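Cups and Cans from the Tasting Table, Rundine

17 April 2018

Welcome to our small gallery. In March we moved the Rundine drinks corner to the white table, and since that time many people have asked us to show what we use there. The first tables were set up in Culleden with a budget of 400 dollars, and a good part of it went to cups.

We like paper cups in plain colors. The gray and the yellow come from a shop in Salinas which sells them in packs of 100. We use one color for things we want to keep standing and the other for pouring, but guests mix them up very often and it is no problem.

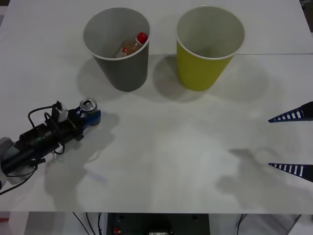 Gray cup and yellow cup on the white table. The small bottle with the red cap rests in the gray one, and the yellow one is empty.

The small bottles are always difficult to store. They roll when they are on their side, and they fall when somebody touches the table. A paper cup holds them quite well, also when the bottle is leaning. For larger bottles we have a wooden rack from Ladari, with space for 70 pieces, but it is too heavy to bring to each tasting.

Now something about the cans. Many guests bring a can from a trip, and we are glad to receive it. We prefer to have the printed text complete, with no price sticker on it, so that people who know the language can read it to the others.
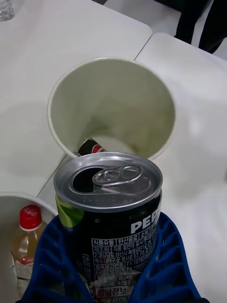
A Pepsi can with Korean text is a good one to begin with. Between the small boxes you can find the words for food type and carbonated drink, and then the manufacturer with its address. The body is mostly black with a bit of bright green under the rim. I am still learning the Korean letters, and I read very slowly, but a label is easier than a book because the words are short.

Our list of labels has now around 4,000 entries. Most of them are typed, the older ones are still on paper. If you find a mistake in the list, please write to us through the contact page and give the number of the entry.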